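Collecting demonstrations for the Tevard hand: frequently asked questions

Stimura records kitchen tasks that are used to train the control model for the Tevard hand. These are the questions we get most from new operators and from partner sites. Last updated 3 August 2019.

What counts as one example?

One example is one full attempt at one task, from the start tone to the stop tone. For the plate task, the operator picks up a single plate and places it in a rack. If two plates are moved, record two examples.

How many examples do you need?

The target for the plate task is 2,000. Each site is asked for 300 per month. The Wendt site delivered 314 in February, and 260 of those passed review.

Which cameras are used?

Every example is saved with a head view and a wrist view. The head view covers the counter and the sink, and reviewers open it first.

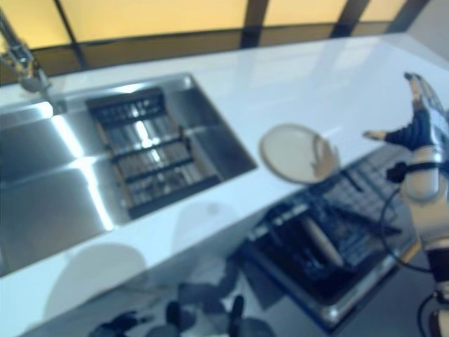 Head view: plate held over the counter, sink at left.

Do I throw out an example if the plate slips?

No. Keep recording and finish the attempt if you can do so safely. Mark it "slip" in Hadia, our labeling tool. Slips with a recovery are useful for training – dropped plates are stored separately.

Are blurry wrist images a problem?

Usually not. The wrist camera moves with the arm, so the background smears whenever the arm swings. We reject an example only if the fingers can't be made out for most of it.
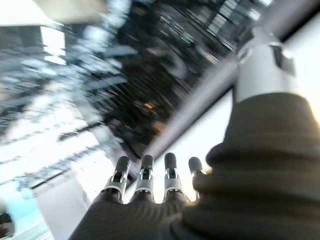

Wrist view: fingers readable, background blurred by motion.

Does the hand have to wear the glove?

Yes, for all kitchen tasks. Don't mix gloved and bare examples in one batch. If a glove tears, close the batch and start a new one after changing it.

What do reviewers check in the wrist view?

They look for the point where a finger touches the plate. The rim should be visible there, along with at least one fingertip. Shadows on the plate are fine, and so is a plate that fills most of the view.

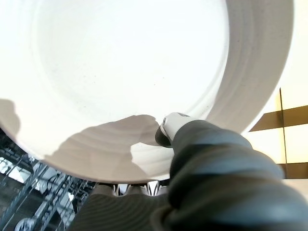

Can I change the lighting between examples?

Yes, and we encourage it. Write the change in the batch notes. Leave the camera exposure settings alone – those are set by Stimura for each site.

How do I send in a batch?

Close it in Hadia and press Upload. Keep your local copy until the batch shows as "reviewed".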